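Call for Participants: Mevville Household Water Study

Perell is looking for adults in and near Mevville to take part in a study of how people use drinking water at home. We want to know how much tap water people drink, what they add to it, how they store it, and whether the taste changes what they do. The study is open to renters and homeowners, on town water or on a private well.

Posted 25 May 2000

What the study is about

Mevville draws its water from two sources. The east side of town gets water from the Clesto reservoir. The west side and most of the outlying roads are served by wells in the Xie valley. The two supplies differ in hardness, and people have told us for years that they taste different. Some households buy bottled water for that reason. Others use a pitcher filter, and others drink from the tap and think no more of it.

We have good records of what leaves the treatment plant. We have very little on what happens after that, between the kitchen tap and the glass. A small survey by mail in January gave us a start, but many of the answers were guesses. People are not very good at remembering how much water they drank the day before yesterday. For this round we are asking people to write things down as they go.

Who can take part

You may take part if you are 18 or older, live within the Mevville water district or on one of the well roads, and expect to be at the same address until the study ends. You need to be able to read and write enough English to keep a simple diary. If you need help with the diary, another adult in the home may fill it in for you.

We are looking for 215 people. We would like close to half of them to be on well water, so if you are on a well, please do apply even if you think your water is nothing special.

You should not apply if you are on a diet ordered by a doctor that limits how much you may drink, or if you work for the water district. Only one person per household can be enrolled. If two people in the same home both send in a form, we will take the one that arrives first.

What you will be asked to do

1. Come to a first visit at our office. It takes just over an hour. We go over the consent form, you ask whatever you want to ask, and we fill in a questionnaire about your home: the kind of pipes if you know it, the age of the building, whether you have a softener, who lives there.

2. Keep a water diary for 72 hours. You write down each drink, what it was, the size of the glass or cup, and where the water came from. Coffee, tea and soup made at home all count. Water you drink at work or in a restaurant goes in a separate column. The diary is a small booklet that fits in a pocket.

3. Collect two samples from your kitchen tap, one first thing in the morning before any other water has been run, and one in the evening. We give you the bottles and a sheet of instructions. Put the samples in the refrigerator and bring them with you to the second visit.

4. Come to a second visit, which includes the taste session. You will be given small cups of water to try in a set order, with plain crackers in between. You rate each one on a form. You will not be told where the water came from until you have finished. Please do not smoke, chew gum or drink coffee in the hour before. 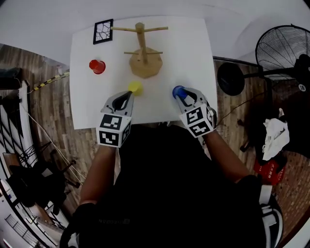 5. Take a short follow-up call. We will phone you at a time you choose and ask whether you have changed anything about how you use water at home. The call is ten minutes at most.

Payment

You will be paid $20 for the first visit and $40 when you hand in the diary and samples at the second visit. The follow-up call is not paid. If you drop out after the first visit, you keep the first payment. Payment is by check and takes two to three weeks to arrive.

Everyone who hands in samples gets a one-page report on their own tap water, with hardness, chlorine, iron and lead. If your lead result is high, we will telephone you as soon as we have it and tell you whom to contact. The report is yours and we do not send it to your landlord or to the water district.

Risks and privacy

The taste session uses only water that meets the drinking water standard. The main burden is the time it takes and the bother of writing things down. Your name is kept apart from your answers, and the diary carries a number only. Results will be published for groups of households and never for a single address. You may stop at any time and you do not have to give a reason.

Visits and getting here

Visits are offered in the morning, the afternoon and the early evening. Parking behind the building is free. There is a ramp at the side door and an elevator to the second floor. Children may come along and wait in the front room, but we cannot watch them for you. If you cannot get to us, say so on your form. We can make a few home visits for the questionnaire, although the taste session has to be done at our office.

How to apply

Ask for a form at the Perell front desk or pick one up at the Mevville library, next to the tax forms. Fill in both sides and return it by hand or by mail. Mark the envelope "Water Study 2000." Please write clearly and give a daytime phone number. Forms with no phone number will be put at the bottom of the pile.

We will call everyone who applies, including people we cannot take. Places are filled in the order forms come in, within each of the two water supplies.

Questions go to Rongrong Jiang, study coordinator, at the Perell front desk. If she is out, leave a message and say when you can be reached.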